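卓球ラケットのしまい方と手入れ 練習のあと5分でやるやつ

最終更新 5月

サークルの新しい人に毎回おなじ説明をしているので、まとめて書いておきます。急いで書いたので読みにくいところは勘弁。裏ソフト(表面がつるっとしたラバー)のシェークハンド前提。粒高と表ソフトは最後のほうにちょっとだけ。

用意するもの

・ラケットケース(ラケット型でも四角でも)
・ラバークリーナー 泡でも液でも
・クリーナー用スポンジ
・保護シート 2枚
・乾いた布。古いTシャツの切れ端で十分
・ボール 入れる人だけ

クリーナーは私はIlexの泡タイプ。前はWustoの液体を使ってたけど、出口が広くてドバッと出る。好みです。スポンジは付属のでいい。台所用の硬い面がついたやつはラバーが傷むのでやめてください。

手順1 まずホコリを落とす

練習が終わったらすぐ。家に帰ってからでもいいけど、たいてい忘れる。乾いた布でラバーの表面を軽くなでる。こすらない。体育館の床のホコリ、髪の毛、ボールの白い粉、けっこうついてます。端っこのサイドテープのきわにもたまる。

手順2 クリーナーをつける

泡なら片面にワンプッシュ。液ならスポンジのほうに数滴。ラバーに直接たらすと、板との境目からしみこむことがある。とくにサイドテープを貼ってない人は注意。木に水分が入るといいことないです。

手順3 スポンジでのばす

グリップ側から先端に向かって一方向。往復させると汚れがまた戻る。力はいらない、泡が全体に広がればOK。先端まで行ったら持ち上げて、またグリップ側から。3回か4回で足ります。

裏返してもう片面。赤と黒で汚れの見え方がちがうけど、黒も同じだけ汚れてます。黒いほうだけサボる人が多い。私もやってた。

手順4 乾かす

ここを飛ばす人が多すぎる。湿ったままシートを貼るとムラになるし、においも出る。シャワーを浴びて着替えるあいだ、ラケットを立てかけておくくらいでちょうどいい。ドライヤーはだめ。車のダッシュボードもだめ。直射日光もだめ。扇風機は、まあ遠くからなら。

急いでるときは乾いた布で軽くおさえてから、少しだけ待つ。

手順5 保護シート

シートは片方の端を先にラバーにつけて、反対側へ少しずつ下ろしていく。一気にかぶせると空気が入る。入ったら指の腹で外に押し出す。完全に抜けなくても死にはしません。

粘着シートと非粘着シートがあって、ふつうの裏ソフトならどっちでもいい。粘着系ラバーなら非粘着。逆にすると、はがすときにベリッといって心臓に悪い。サイズはラバーより少し大きめを買って、はみ出たところをハサミで切る。私のは1枚300円のJemisのやつで、切って使ってます。表面が白っぽくなってきたら交換。

手順6 ケースに入れる

シートを貼ってから入れる。グリップが出口側に来るように。ファスナーを閉めるとき、シートの端をかまないように内側へ指を一本入れておくと楽です。角のカーブのところで引っかかったら、無理に引かないで一回もどす。
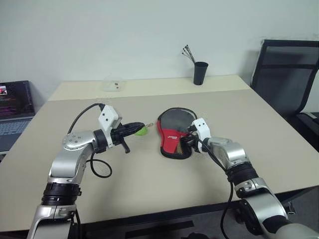 ケースの選び方もよく聞かれるので。まず閉めやすさ。次に中の余裕。色とか柄はそのあとで好きに選べばいいけど、いちおう、体育館のすみにバッグが山になってるとき、真っ黒なケースはほんとに見つからない。赤と黒のケースくらい目立つ色が入ってると、ベージュの机でもぱっと見てわかるし、置き忘れも減ると思う。名前は内側に油性ペンで書いておくこと。外にキーホルダーをつけるのもあり。ただし金具が中に入ると最悪で、ラバーにぽつっと跡がつく。必ず外側に。

形は大きく分けて二つ。ラケット型は薄くてバッグのすき間に入る。一本だけの人はこれで十分。四角いほうは二本入って、クリーナーやスポンジも一緒にできる。そのかわりかさばる。電車移動の人はラケット型、車の人は四角、くらいの決め方でいいです。

ハードとソフトの違い。リュックの底に突っ込む人はハード。私はBoatengのソフトケースを長いこと使って、とくに困ってない。でも満員電車で一度ひやっとした。

手順7 ボールとスポンジの置き場所

ボール入れのポケットがあるケースなら、そこへ。ないならラケットと同じ部屋に入れないほうがいいです。上から押されるとボールがつぶれるか、ラバーがへこむか。両方ということもある。

スポンジは使ったあとしぼって、別のポーチへ。ぬれたスポンジをケースに一緒に入れるのがいちばんよくない。次に開けたとき、むわっとくる。ジッパー袋もいいけど、密閉したまま何日も放っておくとカビるので、家に着いたら出すこと。これは私が何回も失敗してます。

鍵、小銭、クリップ類。入れない。ラケットケースのポケットって微妙に便利で、つい自転車の鍵とか入れたくなるんですよね。ファスナーのついた別ポケットならまだしも、ラケットと同じところは絶対にやめる。

手順8 家での置き場所

ケースごと、棚の上とかクローゼットの中。温度があまり変わらないところ。玄関は夏に暑くなる家が多いので注意。上に重いものを積まない。本棚に縦にさしておくのがじつはけっこういい。

しばらく使わないときも、月に一回はケースから出して、シートをはがして様子を見る。ケースも開けっぱなしで風を通す。

ケースそのものの手入れ

忘れがち。内側にラバーの粉とか砂がたまって、それがまたラケットにつく。逆さにしてトントンとたたいて、残りは粘着テープでぺたぺた。外側は固くしぼった布でふくだけ。丸洗いは素材によるのでタグを見てくださいい。洗ったら中まで完全に乾かす。半日では足りないことも。

ファスナーが渋くなったら、ろうそくか鉛筆の芯を軽くこすりつけて何度か往復。鉛筆だと黒いのがつくので、シートに移らないように最後にふいておく。

よくあるミス

水道でじゃぶじゃぶ洗う → だめ。板が水を吸う。

ウェットティッシュでふく → アルコール入りはとくにだめ。緊急のときは乾いた布だけで。

息をハーッと吹きかけて手でこする → みんなやる。試合中はしょうがないけど、手入れにはならない。手の油がつく。

グリップを放置 → 汗でいちばん湿ってるのはここ。練習後に乾いた布でぎゅっとにぎってふく。湿ったままケースに入れると黒ずんできます。

粒高と表ソフトの人

スポンジでのばすやり方だと粒のあいだに汚れが残る。やわらかいブラシで軽くはらって、そのあとクリーナーを少しだけ。使い古しの歯ブラシは毛が開いてるとかえって粒を痛めるので、やわらかめの新しいやつを。粘着シートは使わないこと。粒がもげます。私は裏ソフトしか使わないので、このへんはTouran Kermaniさんに教わったとおりに書いてます。細かいことは本人に聞いてください。たいてい一番奥の台にいます。

急いでる日の最短版

布でふく、グリップをふく、シートを貼る、ケースに入れる。クリーナーは家で。毎回ぜんぶやらなくても、これだけで次の日の引っかかりがだいぶちがう。

ラバーの貼り替えについては別のページに書くつもり。書きかけのまま止まってます。接着剤の量の話が長くなりすぎて。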